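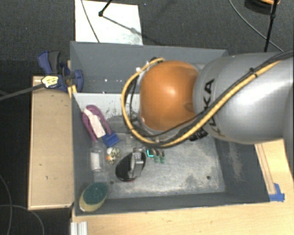
*Gray bin, orange joint cover, yellow hose*

**To:** sindlow-list
**Date:** Friday, April 6, 2018
**Subject:** Re: [sindlow] Compost, again

> The Kiva Street bins have been full since the thaw and somebody is still
> putting whole grapefruits in them. Can we please go back to the old
> system, where you took your scraps home if the lid wouldn't close? Also
> the shed smells. I pay $55 a year for my plot and I did not think that
> covered the smell.

The old system, as I remember it, was that you left your scraps in a bag next to the bin and the raccoons took them home. It did work, in its way.

I turned both piles on Tuesday evening. The left one is close to done and could be sifted by anyone who has a free hour and doesn't mind their boots. The right one is grapefruit. I cut up what I could find with a spade. A whole grapefruit will sit in a cold pile from December until you have forgotten ever eating it, so quarter them at least, and the same goes for squash, corn cobs and whatever that was in the foil.

On the smell: the pile is too wet and has hardly any brown stuff in it. We ran out of leaves in February. There are 2 bales of straw behind the Gidey fence, bought with garden money, and they are for this. They are not seating. Throw on an armful each time you empty a bucket and push it in with the fork. If the fork is missing, it's in the shed behind the hoses, where it always is, and where I always find it after people write to the list asking who stole it.

I priced one of those sealed tumblers, the big Niltine, since it comes up every spring. It is $1699 before delivery, and it holds less than the left pile does now. At our present rate of savings we could own one shortly after most of us have given up kneeling. Two more pallet bins would cost us the screws.

So, for the time being:

- Lid won't close: take it home. I agree with you there.
- Nothing whole that is bigger than an egg.
- Straw on top, every time.
- No bags, including the ones that say they break down. I have met several from 2016 and they looked well.

If anyone has leaves left from the fall, bagged and dry, I'll come by with the truck this weekend. Plot 52 has already offered hers, along with a long note about the path edging, which I will answer separately and with more coffee.

As for the $55, I looked, and the smell is included.

Plot 11

--
sindlow-list: seeds, weeds, lost gloves
Replies go to everybody. Please check before you hit send.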